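Elten 3 Internal Gear Hub

The Elten 3 is a three-speed internal gear hub for city, cargo and folding bicycles. It replaces the Elten 2, which used the same shell but a narrower clutch ring. Axle, locknuts and shift chain are shared between the two models, so a wheel already built on an Elten 2 shell can be upgraded by swapping the internal assembly.

Gearing

The hub uses a single planetary stage. In second gear the driver is locked to the shell and the hub runs direct, with no gear loss. First gear is a reduction and third is an overdrive. Overall range suits flat to moderately hilly routes. For steeper terrain, fit a larger sprocket before considering a hub with more speeds — the change lowers all three gears by the same proportion and costs very little.

Sprockets are the three-lug splined type, held by a snap ring. Dished sprockets can be mounted facing in or out to correct the chain line.

Brake options

Two versions are supplied. The coaster version has a steel brake cone and bronze shoes acting directly on the inside of the shell, and needs a reaction arm clamped to the chainstay. The freewheel version omits the brake parts and is intended for use with rim brakes. The two versions use different shells and cannot be converted from one to the other.

Shifter

The hub ships with the Cikon twist shifter and a pre-cut cable. The Pranura thumb lever also fits and pulls the same length of cable, but its housing stop is threaded differently and takes the adapter listed under spare parts. Other indexed shifters should not be used. A shifter with the wrong pull will seem correct in first and third and slip under load in second.

Cable adjustment

Set the shifter to second. Look through the window in the right-hand axle nut and turn the barrel adjuster until the shoulder of the indicator rod is level with the end of the axle. Shift to first and back to second, then check again. New cable settles during the first weeks of riding, and the adjustment should be repeated once it has. 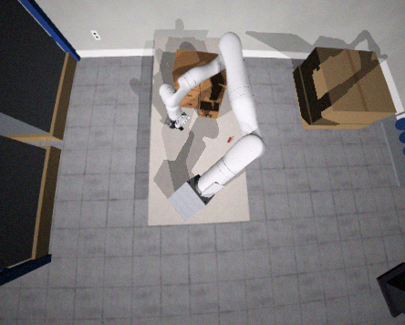

Lubrication is by grease at the bearings and light oil at the planet gears. The coaster version takes high-temperature grease on the brake shoes and must not be oiled through the shell. Service interval is 2 years in normal use, or every February for bicycles kept outdoors through the winter. Bearing cones are adjusted from the left side only. A correctly set hub has a trace of play at the rim with the wheel out of the frame and none once the axle nuts are tightened.

Ordering

Specify brake version, spoke count and shell finish. Hubs are packed singly or in cartons of 6. Orders received by noon on Friday ship the same day.

Related items
Elten 2 Replacement Internals
Cikon Twist Shifter, Three-Speed
Pranura Thumb Lever
Pranura Housing Stop Adapter
Ramadan Splined Sprockets, Flat and Dished
Coaster Reaction Arm Clip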